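How Does a Boat Float When It's Made of Steel?

Drop a steel spoon in the bathtub and it sinks right away. So how can a giant ferry, built from tons and tons of steel, stay on top of the sea? Let's find out!

Water pushes back

Push an empty bowl down into a sink full of water. Feel it pushing up at your hand? That push is called buoyancy (say it BOY-un-see). The more water an object shoves out of its way, the harder the water pushes up.

A spoon is small and solid, so it only moves a little water. A ship is wide and hollow, with lots of air inside, and it moves a huge amount of water — enough for the push to hold up the whole ship!

Meet the Kerau

The Kerau is a car ferry that weighs 1,272 tons when she is loaded. To float, she has to push aside exactly 1,272 tons of seawater. When all 183 passengers walk off, she gets lighter and rises a tiny bit. Her captain, Viera Dvořáček, checks the numbers painted on the side of the hull to see how deep she is sitting.

Try it yourself!

You need a lump of modeling clay, a big bowl of water, a handful of coins and an old sweatshirt or towel for the splashes.

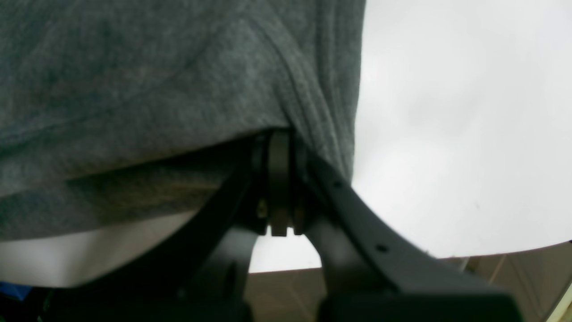
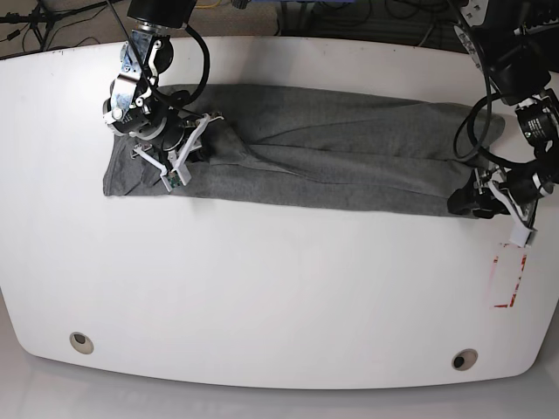

Roll the clay into a ball and drop it in. Down it goes! Now fish it out, dry it off and press it into a boat shape with thin, high sides. Set it gently on the water. It's the same clay, and this time it floats!

Add coins one at a time and watch your boat sink lower and lower. Then change the shape and try again. Which holds more coins, a wide boat or a narrow one? Make at least 3 different boats before you pick your champion!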